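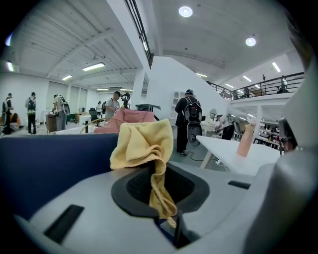

Fathima Herath says the yellow cloths should be done first, and I've come round to her way – they're small and they wander off.

4.2 Folding the cloths

1. Clear a bit of table and sort by colour.

2. Take the navy ones by opposite corners and give them a gentle shake.

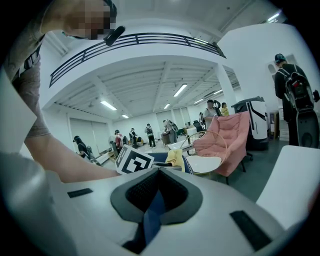

3. Lay each one down, smooth it with your palm and fold it in half, edges together.

Note: I stop a pile at 14, or it leans. 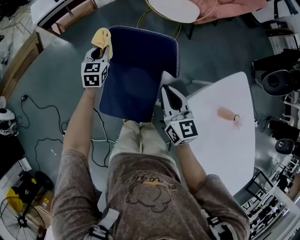

4. Fold once more and stack with the fold facing you.

Caution: don't tug on the stitching! A stretched edge never sits flat again.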